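Preguntas frecuentes – Feria de Otoño de Nalen

Última actualización: 8 de mayo de 2018

Estas son las dudas que más nos llegan por correo sobre la feria y el blog que la acompaña. Si la tuya no aparece, deja un comentario en cualquier entrada y la añadiremos.

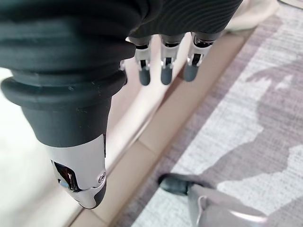
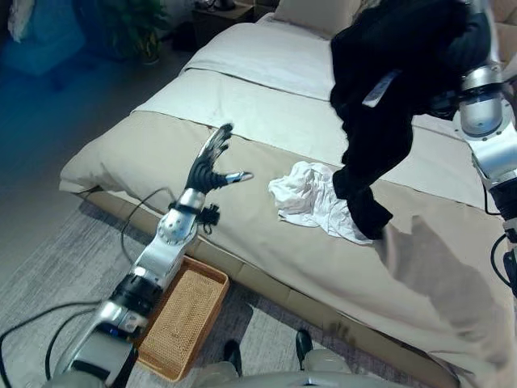

¿Cuándo se celebra la feria?

En noviembre, durante cinco días. Las fechas exactas se publican en el blog cuando el ayuntamiento confirma el corte de las calles del centro, normalmente después del verano. Hasta entonces no podemos adelantarlas, tampoco por correo.

¿Hay que pagar entrada?

El recinto exterior es gratuito. Solo se paga para entrar en el pabellón Haddad, donde están los talleres y los conciertos de la tarde. La entrada se compra en la taquilla del propio pabellón y vale para todo el día, así que se puede salir a comer y volver enseñando el sello.

¿Cómo se llega desde la estación?

A pie, saliendo por la puerta norte y siguiendo la calle Sturnero hasta la plaza. Quien venga con maletas puede tomar el autobús que para delante de la estación, aunque durante la feria cambia de recorrido y deja a los viajeros detrás del mercado. El aparcamiento de la plaza permanece cerrado.

¿Cuántos puestos habrá?

El plano de este año tiene 145 espacios. Los de comida se reúnen en la parte baja de la plaza, junto a las fuentes, y los de artesanía ocupan las dos calles laterales. El plano en papel se recoge en el punto de información.

¿Se puede pagar con tarjeta?

Depende de cada puesto. En los de comida casi siempre, en los de artesanía menos. El cajero más cercano está en la calle Sturnero y suele quedarse sin billetes a última hora de la tarde.

¿Qué es Kirkix?

Es el desfile nocturno con el que se cierra la feria. Sale de la plaza al anochecer, baja hasta el río y vuelve por el mismo camino. El año pasado participaron casi 500 personas. Para verlo con calma recomendamos el tramo del puente – en la plaza hay más ambiente, pero desde la tercera fila se ve poco.

¿Puedo desfilar sin pertenecer a una asociación?

Sí. Hay que apuntarse antes en el punto de información y recoger allí un farol, que se devuelve al terminar. El cupo para particulares es de 375 plazas y se cubre por orden de inscripción. Los menores tienen que ir acompañados.

¿Qué pasa si llueve?

Los puestos abren igual. Los conciertos no cambian, ya que son bajo techo. El desfile puede retrasarse una hora y, si no mejora el tiempo, se suspende. No se traslada a otra fecha.

¿Se admiten perros?

En la calle sí, con correa. En el pabellón Haddad solo entran perros guía.

¿Puedo usar vuestras fotos?

Para un blog personal, sí, citando la procedencia y con un enlace a la entrada original. Para cualquier uso comercial hay que escribirnos antes.

¿Por qué tardáis tanto en publicar las crónicas?

El blog se hace en ratos libres. Las fotos suelen subirse el mismo día y el texto va llegando después – a veces una semana después. Quien se suscriba por correo recibe un aviso cuando la entrada está completa.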